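Tutondale Robotics Club
Minutes of the general meeting, Jan 16, 2024

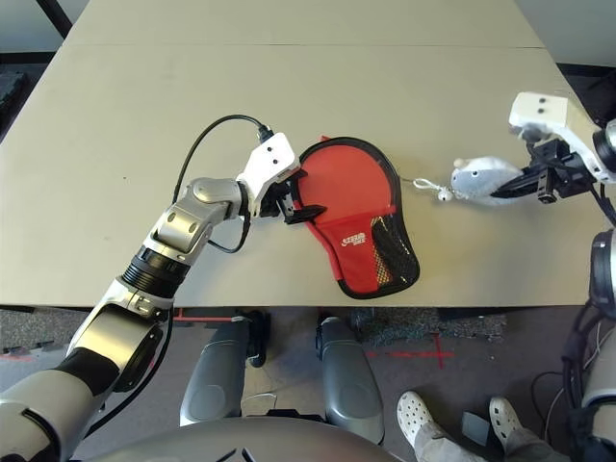 Do members need their own laptop to take part in the two-arm project this term?
Members can use the club machines, which already have the control software on them. Anyone who would sooner bring a laptop should see Carmela Benítez first to have it set up.

Chair: Carmela Benítez
Apologies were received and noted.

1. Previous minutes
The minutes of the last meeting were accepted with one correction. The spare gripper fingers were ordered from Gisler and have not come from Brivaditz as recorded.

2. Two-arm project
Carmela reported on the object handling work. The team is now working with soft and awkward items as well as blocks. The red racket cover and the small plush toy with the keychain strap are both on the list. The cover is hard to pick up when it is lying flat, and the present method is to pinch it at the edge. The strap on the toy tends to swing and catch, so the right arm program will be slowed down near the table.

It was asked whether both arms should be run by one student or two. After some discussion it was agreed to stay with one student at the controls and one standing by to stop the arms. The standby student is not to wear headphones.

The team wants 50 recorded attempts for each item before the Iltau entry is written up. Attempts that go wrong are to be kept and labelled, and not deleted. A member asked if attempts made before the break could be included. Carmela said no, as the table has been moved.

3. Iltau Challenge
Entries close in July. The club will enter one team of 4 in the handling category. The rules allow five minutes per run and the organizers supply the objects on the day. Members thought this was a good reason to practise with things brought from home. Please put your name on anything you bring and do not bring glass.

Moved that the club pay the entry fee. Seconded and carried.

4. Equipment and budget
The balance set aside for parts is $900. The new gripper fingers come out of this. A request for a second control computer was put over to the next meeting so that prices can be found. Gisler has been asked for a quote. There was no reply from Brivaditz.

5. Safety and room use
Closed shoes are required at all times in the work area. Tape on the carpet is not to be lifted or moved without asking. Cables must be checked before the arms are switched on.

6. Other business
The labelling guide is out of date. Carmela will send a new draft to members for comment.

Meeting adjourned. Next meeting same room, date to be sent by email.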